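The House Band at Gummont

For most of the records that came out of Gummont in its first decade, the same four musicians played on every track. Their names were left off the sleeves. The singers got the credit, the label got the money, and the band got a flat fee at the end of each session, paid in cash from a tin box in the office.

Gummont was a single-room studio on the ground floor of a former feed store. It had a low ceiling, a concrete floor and one good microphone. The label that ran it, Vornetti, pressed its singles in short runs and sold them mostly through jukebox operators and record counters in furniture stores. A first pressing was usually 1,950 copies. If those sold, there was a second. Often there wasn't.

The band had come together in a dance hall called the Xia, a few blocks away, where they played Thursday through Saturday for people who wanted to hear the hits of the week. They learned new songs off the radio, sometimes the same afternoon. That turned out to be good training. At Gummont a singer might walk in with nothing but a lyric sheet and a tune in the head, and a finished take was expected by supper.

Session logs survive for 229 dates. They are plain documents: the title, the key, the number of takes, who was owed what. The keys tell you a lot. The pianist liked B flat and the guitarist did not, and through the first two years of logs you can watch the songs move back and forth between B flat and A depending on which of them got to the studio first.

The sound people now associate with the label came partly from the room. The drums were set up in the old loading bay, behind a curtain, and bled into everything. Later engineers would have fixed it. At Gummont they turned the drummer down by asking him to play with brushes, which is why so many of the early sides have a soft shuffle under a very loud piano.

The piano itself was an upright with the front panel removed. Two of its hammers had been replaced with parts from another make, and those notes ring harder than the ones beside them. Once you have heard it you hear it on every record. Collectors use it to sort real Gummont sides from the copies that other labels cut with other bands.

The biggest seller was "Grorura," an instrumental that was never meant to be released. The singer booked for that day had missed her bus. The band ran through a slow blues to check levels, then ran through it again at twice the speed, and the engineer left the tape going. The title was a word the bass player's little boy used for thunder. It came out in November as a B-side, and disc jockeys turned the record over.

For a few months after that the four of them went on the road under the name the Gummont Four. They played 14 towns and came home owing money on the van. The drummer said later, in a local radio interview, that the audiences kept waiting for a singer to come out. They went back to session work and seemed happy enough with it.

The label closed when its owner retired. The master tapes went into a garage, where they stayed dry, and then to a nephew who didn't know what to do with them. A small reissue firm bought the lot and has been working through the boxes in date order. The first volume, with 20 tracks, was released on 29/09/2019 and is the first time all four players have been listed on anything with the Vornetti name on it.

It is a good collection, though an odd one. Two of the tracks are false starts. One is mostly talking: the guitarist asking for a chair without arms, somebody laughing, the piano picking out a line that shows up a year later as the hook of a different song. The vocal sides are uneven, and a couple of the ballads drag. The fast numbers are the reason to buy it. "Grorura" is included in both speeds, the slow one for the first time, and the slow one may be better.

A second volume is planned and will cover the years after the studio bought a proper tape machine. The notes say the piano stayed. 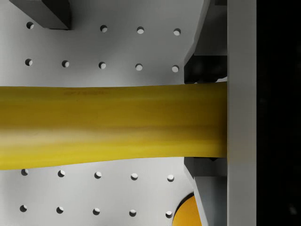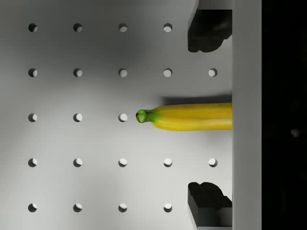
Computer renderings, both with a gray pegboard surface; the first also shows a long yellow shape.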